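Replay Is the Best Robot Tool We Have

3/12/26

I spent most of last winter on the planner for Skullon, the two-arm tabletop stack we build at Zosholm, and the part I want to praise is the dullest part of it. There's a little program that takes a finished run and lets you scrub through it, forward and back, with every decision the software made printed next to the camera views. We call it the replayer. Kamran Mughal wrote the first version in a weekend. I love it more than anything I've written myself.

Most of the talk in our field is about policies and models, and I get it, those are fun. But when a run goes bad, the question I need answered is very small. Did perception have the wrong pose, did the planner choose a silly grasp, or did the controller fail to follow a perfectly good path? Those are three different bugs and they can all look the same from across the room.
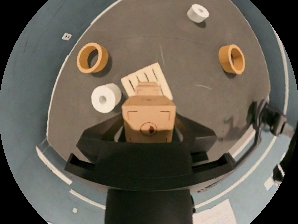

We used to guess. Someone would say "feels like calibration" and we'd lose an afternoon to calibration. Now we open the log, drag the slider to the moment things went odd, and look at what each piece of code believed. The planner's timeout was set to 2000 milliseconds for months and everyone thought that was generous. Then Jhun Bautista went through 164 replays in simulation and found 84 where the planner had run out of time and quietly handed back its last half-finished path. Quietly! There wasn't even a warning in the console.

So my first opinion is that a fallback should be loud. If the code gives up on plan A, I want that written in the log in plain words, with the reason.

My second is that simulation deserves the same care as hardware here. People treat sim runs as throwaway, keep the success rate, and delete the rest. That's a pity, because in sim you can save the true pose of every object and draw it right on top of the estimate. Two arms sharing one table makes this even better — you can see which arm had claimed which bit of space, and when it let go. 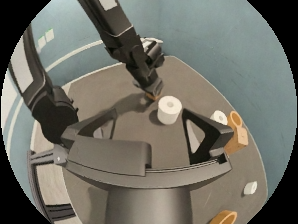 Atif Hashmi disagrees with me on storage, and he has a point. Full logs are big. Our compromise is to keep 600 runs complete and thin out the older ones to events only, and I still wince each time the cleanup job runs. I'd happily trade some training time for more disk.

If you're starting a robot project this March, write the replayer before the second planner. Give it a slider, a text pane and a way to share a link to one exact moment. Ours still can't do the last one properly, and it's next on my list.
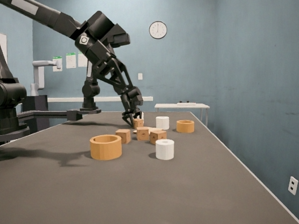 Two arms and one shared tabletop in simulation, with the gripper of the nearer arm at the farthest of four small cubes.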